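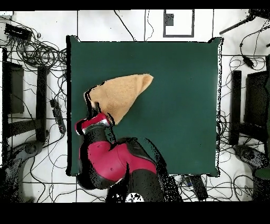

**Pre-session check, towel folding bench, Undham lab**
Checked by: Ornella Zuccaro
Time: 9 a.m., before the September comparison runs (Verasa method against our old Dulo baseline)

Very pleased with how the bench is looking! Notes are under each item where I had something to say.

## 1. Floor and cables

- [x] Stop button tested from both sides of the bench
- [ ] Cables clear of the walkway
- [ ] Power strip off the floor

Comment: the left side is still a proper tangle, with the long strip lying at an angle next to the bench. Nothing is damaged, but I'd like it tied back and lifted before visitors come round. Please don't unplug anything to tidy it, the head camera drops out and we lose the calibration.

## 2. Arm and gripper

- [x] Fingers open and close fully
- [x] No play in the wrist
- [x] Speed limit set to 40 per cent for the first 2 runs
- [x] Hands off the table while the arm is live

Comment: start every run with the towel flat and the gripper open above it. The Verasa planner picks its own first grasp from there, and I love watching it choose - the old baseline always went for the nearest corner whether that was any use or not.

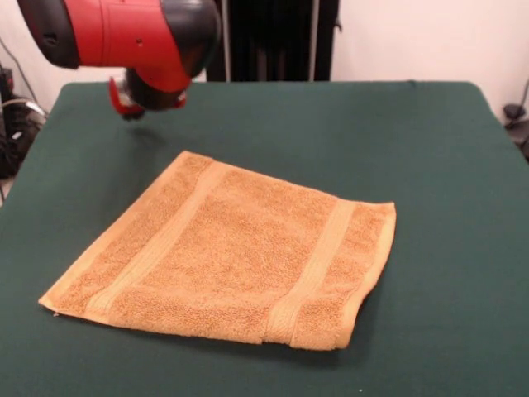 *Start position: towel flat, gripper open and clear of the cloth.*

## 3. Table cover and towel

- [x] Green cover flat enough to work on
- [x] Same tan towel for both methods
- [ ] Loose thread at the corner trimmed

Comment: leave the thread for now. Tuncer's point was that if we trim it halfway through the set we've changed the towel, and I think that's fair. Trim it afterwards and write it in the log.

## 4. Crumpled towel recovery

- [x] Lowest finger height checked against the table
- [x] Contact stop working
- [x] Operator knows when to step in

Comment: my favourite part of the whole study! When a fold goes wrong the method treats the heap as a new starting point and looks for a ridge it can pinch.

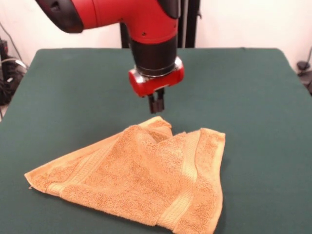
The descent is where I want everyone's eyes. If the fingers come down beside the ridge they can press straight into the table, so the contact stop has to be on for every recovery attempt, including the short ones. Pause the arm before you reach in to straighten anything.

## 5. Logging

- [x] Both camera views recording
- [x] Run number entered before the arm moves
- [ ] Failure notes filled in for the last batch

Comment: we have 157 runs logged and 9 of them have an empty failure box. "Went wrong" isn't enough, please say whether it was the grasp, the lift or the fold. 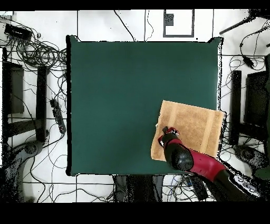
Pressing is logged separately from folding, as the baseline has no pressing step and we'd be comparing unlike things. Mark the towel's resting place too, including any overhang past the edge of the green.

## Result

Fine to run at the reduced speed. Open items: cables, power strip, failure notes (thread to wait). I'll recheck the floor at 2 p.m. and sign off full speed then if the walkway is clear.

O. Zuccaro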